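Where do you keep the in-between laundry in a tiny bedroom?

Gostora Home Help > Small Spaces

Posted by tevutdale_kit

My bedroom is tiny and there's one spot by the window where everything ends up. Clean stuff, worn-once stuff, spare bedding, all of it! I cleared it on Saturday and it was back in 5 days. I don't have room for a dresser and I'd like to spend under $183 total. What do you all do with the clothes that aren't dirty but aren't going back in the closet either?

dodine77

Hooks. Get hooks.

pathak_at_home

Oh I had this exact pile for years (mine had its own zip code). Bedding was the real problem for me, it eats all the room and then the little things get stacked up next to it. So now the spare blanket gets folded flat and goes under the mattress end of the bed, and I put up 7 pegs behind the door for worn-once clothes. If the pegs are full, something has to go in the wash, no arguing with it! Socks get one small bin, and I go through that when I'm on the phone with my sister. I spent $17 on the pegs and already had the bin. Oh, and flatten your cardboard the day it comes in, mine used to hide in the pile for weeks.
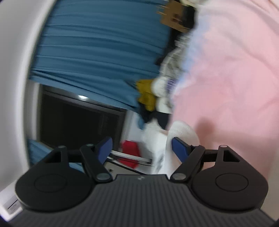 Pink fabric, blue curtain, and the stack in between

Do the bedding first, you'll get half your floor back before lunch.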